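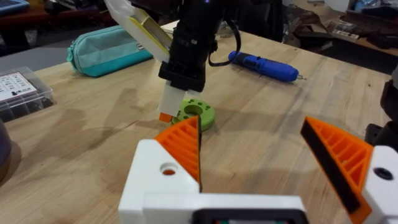 About Dovance

Dovance helps small workshops, colleges and repair firms plan and buy robot equipment. We don't make robots and we don't take commission from the people who do. Customers pay us a fixed fee for a plan, a budget and help with the order.

The firm was started by Ewan Drummond, who had spent 10 years buying machinery for a packaging company and had signed for a few things he later regretted. He still reads every budget before it leaves the office.

What we do

Most of our work begins with a visit. We look at the job you want done, the bench or floor space you have, the power supply and who will be running the equipment day to day. After that we write a plan in plain English. It lists what to buy now, what can wait until next year and what you already own that will do.

A typical plan covers the arms, grippers, cameras, mounting, cabling, guarding, spare parts and training hours. Gripper fingers get their own line. They wear, they get changed when the part changes, and first-time buyers tend to leave them out. We also set aside money for bench time, when parts are tried before the full order is placed.

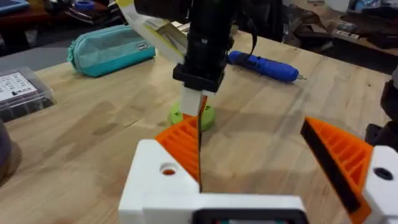 Bench work with orange ribbed gripper fingers and a lime-green disc.

How we charge

Planning visits cost £300 and the fee comes off the price of a full plan if you go ahead. A plan for a single bench normally takes us 3 weeks. Larger sites are quoted after the visit. We don't charge for phone calls during the life of a plan.

If the figures don't support buying, the plan will say so. You keep the plan either way, and you are free to take it to any supplier you like.

Who we work with

Our longest-standing customer is Darwish, a maker of pump fittings, whose first handling bench we budgeted and whose replacement schedule we still look after. For Cotetti we planned 2 assembly benches, with the spending split across two financial years. We are now working with Dumetti on a training room, due to open to its apprentices in July.

We take on colleges as well as firms. College budgets often have to be spent by a set date, so please get in touch early in the financial year. Lead times on arms and controllers can be long and we can't shorten them.

Getting in touch

Write to us or telephone on any weekday. It helps if you can tell us the size and weight of the part, how many you handle in a shift, and whether you have a budget figure in mind. A rough one is fine.

Page last updated 27 Feb 2024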